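Seams, zippers and the weight of an empty bag: Bimla Jaiswal on soft luggage

2019-03-08

Bimla Jaiswal has been cutting bag patterns for 11 years, first at Garnham and now at Skitside, where she is responsible for the soft luggage line. Her work is mostly with duffels. We spoke at the cutting table, with pattern cards stacked at one end of it.

Asked where a duffel usually fails, she goes straight to the zipper ends. "The middle of a zipper has an easy life. The ends take the load every time somebody overfills the bag and pulls." Her patterns put a bar tack across the tape at both ends and a second row of stitching a short distance behind it. She does not like a zipper that runs right into a side seam, where too many layers meet and the needle starts to skip.

Pale fabrics get a separate set of rules. Thread tension has to come down on smooth cloth or the seam puckers, and a pucker shows more on cream than on navy. "You can't press it out afterward. The coating won't take the heat." Pallavi Nishad, who runs the sample room, keeps a card for each fabric with the needle size, stitch length and tension written on it. The card for the current off-white cloth has been corrected four times.

The two of them disagree on piping. Nishad would drop it from the cheaper bags, as it slows the line and needs a special foot. Jaiswal wants it kept wherever a panel changes direction. "Without it the edge rolls over and the bag looks tired before it leaves the shop."

Testing at Skitside is plain. A sample bag is packed with folded towels to a fixed weight, and the main zipper is opened and closed 1,000 times. The sliders are checked for play and the tape for fraying. Wrinkling is recorded too, on a five-point scale that Jaiswal calls "mostly opinion."

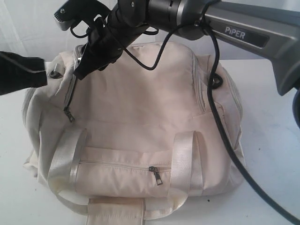
Her preference for a long pull tab is practical. A short pull is hard to find by touch, and people end up dragging at the cloth beside it. A long one swings and taps, which some buyers dislike, but she has had fewer returns with it. The small loops sewn at the ends of a duffel get less attention from customers. She uses them as a place to hold the bag steady while the zipper is drawn, and cuts them from the same cloth as the body.

Storage advice was brief. Empty bags should lie flat with the zipper closed. A bag kept folded in thirds from November on will hold those creases well into spring. For stains she uses a damp cloth and mild soap at 30 degrees Celsius, then leaves the bag open to dry.

The next pattern, under the working name Priltora, has a wider end panel. Nishad is cutting the first sample now.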